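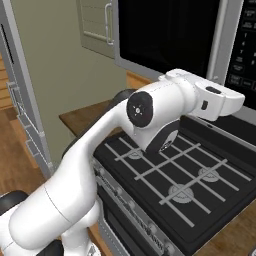
Grant Reports

Sat 3 November
By Dean Catterall

Delunard Community Kitchen: progress report to the Rudd Fund

This report covers the second half of the grant period. The main work was the move of the lunch program from the church hall on Trasow Street to the new site at Delunard. The move was finished in the last week of summer, nine days later than planned. The delay was caused by the gas inspection, which had to be booked twice.

Meals. We served 1431 lunches in the period. Numbers were low in the first two weeks after the move, as some of our regular guests had not heard about the new address. We put notices on the old door and asked the clinic to hand out cards. Attendance has since come back to its earlier level, with Thursdays the busiest day.

Training. The food safety course ran as agreed, with 17 people enrolled. Five still have to sit the written test. Two of them have asked for it in Spanish and we are looking into this with the county.

Equipment. The walk-in cooler came with a faulty door seal. Brorkov, the supplier, replaced the seal under warranty but charged us for the call-out. We have disputed the charge and have not paid it. The dishwasher is working well. The shelving in the dry store is still the old shelving from the church hall and two units need replacing.

Spending. Rent and food are on budget. Utilities are over, mostly from running two sites at once during the move. We would like to cover this from the unspent part of the transport line and ask for your approval to do so.

Next steps. The remaining tests will be held in December. We also plan to open one evening a week, starting with soup and bread, if we can find a second cook. The final accounts will follow with the closing report.

Recent reports
Delunard site lease: summary of terms
First progress report to the Rudd Fund
Trasow Street closing notice
Food safety course outline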